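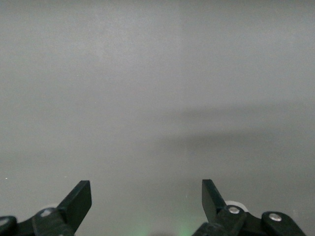 Matte surface, mid-grey.

Flardale Work Surface Mat, Grey

Product code: 318-G
Supplied by: Elliron Institutional Furnishings

The Flardale mat is a plain covering for desks, counters and workbenches in schools, libraries and offices. It is supplied in a single color, a mid-grey with a matte finish, and carries no printed lines, grid or logo on the upper side. The color was chosen to keep glare low under ceiling lights and to let small parts, papers and tools be seen easily against it. The tone may look slightly greener or lighter depending on the lighting in the room.

Sizes

The mat is sold in two widths, 24 inches and 30 inches. Both are available in lengths of up to 16 feet, cut to the nearest inch at the time of order. Cut lengths cannot be returned unless faulty. Customers fitting several benches in one room are advised to order all lengths together, as small differences in shade can occur between production runs.

Fitting

Unroll the mat on a clean, level surface and leave it overnight at room temperature before trimming. The mat lies flat under its own weight and does not require adhesive for ordinary desk use. On sloped surfaces, or where the edge will be leaned on throughout the day, the Rorum edge strip (sold separately) should be fitted along the front. Corners may be rounded with a sharp utility knife.

Care

Remove dust with a soft brush or a damp cloth. Marks from pencil and washable ink can be cleaned with mild soap and water. Do not use bleach, solvents or scouring pads, which will leave shiny patches on the matte finish. Hot items should be placed on a stand. The mat is not intended for use as a cutting surface.

Ordering and samples

Orders are accepted from schools, public bodies and registered businesses. The minimum order is one cut length. A sample card is available on request, limited to 5 per institution. Orders received by noon on Friday are entered in the following week's cutting schedule.

Questions about bench layouts and bulk pricing should be directed to Prasetyo Pattinasarany, Institutional Sales. Requests for replacement of faulty goods should be sent to Tarcísio Medeiros, Customer Service, with the product code and the order number.

Related items: Rorum edge strip; Nautiyal desk pad, small.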